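Inicio > Entrevistas > Robótica
Lectura: 2 min

Ghada Qaisi habla despacio, con mucho cariño por un oficio que, dice, se aprende con las muñecas. En Tatden enseña tareas a los robots con pinzas de mano: guardar peluches en una caja, por ejemplo, y vuelta a empezar.

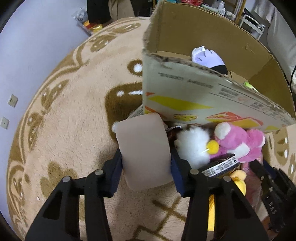

¿Cuántas demostraciones hacen falta para una tarea así?

Para una primera prueba pedimos 200, y luego ya vamos viendo.

«Al principio una va con prisas — yo la primera — y el robot aprende también esas prisas», cuenta riéndose. Antes probó el control remoto con Joar Öberg, y lo recuerda con gusto, aunque se cansaba muchísimo. «Con la pinza en la mano noto cuándo cede la tela, y eso a distancia me costaba una barbaridad». 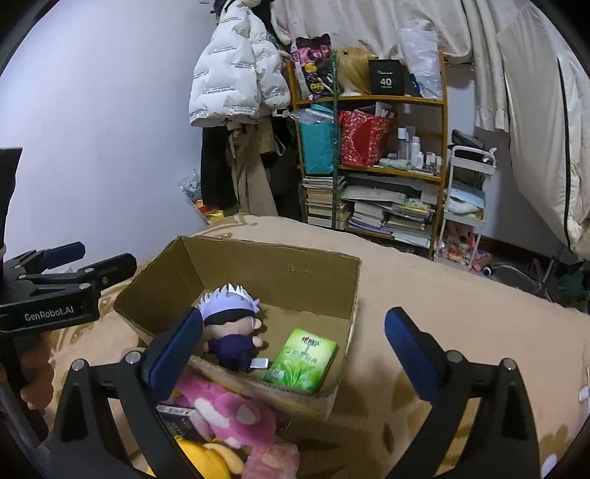 Las pinzas, abiertas junto a la caja de cartón.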